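October 17, 2022

Well, I've finally gone and joined something! Those of you who have been reading this blog since the Clegg days will know I've never been much of a joiner. I lasted one season of netball, and I still have a choir folder I ought to have given back years ago. But after we moved out to Kallura I kept seeing the same little notice in the bakery window, asking for new members for the community service club, and one wet evening I put my good cardigan on and went along.

I don't quite know what I expected. Bells and sashes, maybe, or a lot of standing up and sitting down again. There was a bit of that (they do have a bell, and it's rung with real enthusiasm) but mostly it was people eating apricot chicken and talking over the top of each other about sausage rolls. The club meets on alternate weeks, dinner first and business after, and by the time you get to the business everyone is full and friendly and things go through very quickly. I'd put my hand up for the December raffle before I'd finished my custard.

For anyone who doesn't know the area, Kallura isn't big. The sign on the way in says 2,946 people, although my neighbour swears it was painted before the new estate went in, so goodness knows. We share a lot of things with Staltier down the road, including the pool, the vet and, as I've now learnt, a very long-running rivalry over whose club puts on the better Christmas hamper. Staltier have a ham sponsor. I've heard about the ham at both meetings I've been to, and I have the feeling I'll be hearing about it again. 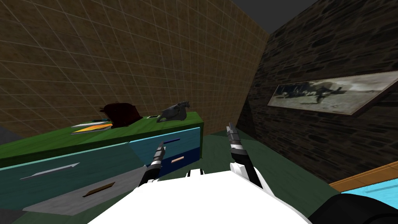
Tiled wall, stone wall and the long cabinet with the green top.

Anyway, the money. I was curious where it all went, because I've bought plenty of raffle tickets in my life without once asking. Last year's hampers and the autumn plant stall between them brought in $1,874 after costs, and the club split it between two things: the breakfast program at the primary school and the Cirarness bus. I hadn't heard of the bus before. Cirarness is the little settlement out past the weir, and there's no shop there anymore and certainly no chemist, so the club pays the fuel for a minibus that runs people into town for their messages and appointments and takes them home again after lunch. It's been going for years. I must have been parked next to it a dozen times and thought it belonged to the bowls.

I went along for the ride last week, as they like new members to see it, and I had the loveliest morning. A lady in the front seat told me how to get rust out of a cake tin (half a potato and some bicarb, and I've tried it, and it's done a very decent job on my old lamington tin). Two of the passengers had been at school together and were still cross about a spelling bee. We stopped on the way back so somebody could look at a horse. I'd planned to be home by noon and it was nearly three.

So that's me signed up. The fees are quite reasonable, though you do pay for your own dinner on top, and there's a fine jar for turning up late which I've already contributed to. They're a mixed lot, mostly older than me but with a few younger ones coming in, and I've been told more than once that you don't have to be good at anything in particular. I found that very reassuring.

Now, the raffle. I need hamper donations and I'm not proud. Tins, puddings, nice soaps, jams with a proper lid, shortbread, tea towels that haven't been used. Nothing that has to go in the fridge, please, as we've nowhere to keep it. If you're local you can leave things in the box at the bakery or drop them at mine, just pop them on the chair by the side door and mind the step. Tickets will be on sale outside the supermarket from the start of December, and I'll be the one in the cardigan.

And if anyone has a line on a ham, do let me know.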